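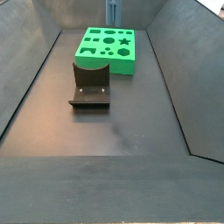 Killon Shape Set: progress report to the Bulteck Fund
Reporting period from September to 17 January 2018
Work package 2: foam blocks and printed parts

Status

Work package 2 is on schedule except for one item, the second batch of foam, which is covered under Delays. Spending to date is within the approved budget. No change to the scope is requested.

Foam blocks

The layout of the block was fixed early in the period. It is a thick rectangular slab in bright green foam with thirteen recesses cut into the top face, in three rows. The shapes include ovals, a circle, a five-pointed star and rectangles with both square and rounded corners. Earlier layouts had fewer shapes and left too much unused foam between the rows.

The first order with Endix was for 100 blocks. All have been delivered and checked against the drawing. The points of the star were the main source of rejects, as the foam tore there when the waste was pulled out. Endix has since changed the order of cutting so that the star is cut first, and later blocks from the same order were acceptable. Rejected blocks have been kept for trial fitting. 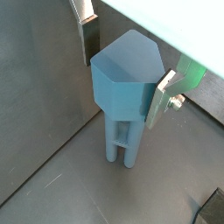
J. Forsberg
Project Engineer, Killon

Printed parts

The blue parts are printed in house. The current design has an open hexagonal cup above two round legs, with a small ridged rung across the gap between the legs. The cup is wider than the base below it, and early prints sagged on the outward slope. Slower printing at that height cured the fault at a cost of 30 minutes per part.

The target for the work package is 300 parts. Printing will continue on the existing machines. Rims are deburred by hand and the six inner faces are left as printed.

Enclosure

The grey enclosure is in use. The matt floor and smooth walls meet the requirement for a plain background, and no repainting is planned.

Delays

The second batch of foam was held back by the supplier while a new sheet thickness was agreed. Revised drawings have been issued and delivery is expected within the next period.

Next period

Complete the printed parts. Accept the second foam batch. Issue the final drawings for both items, with tolerances, to the Fund.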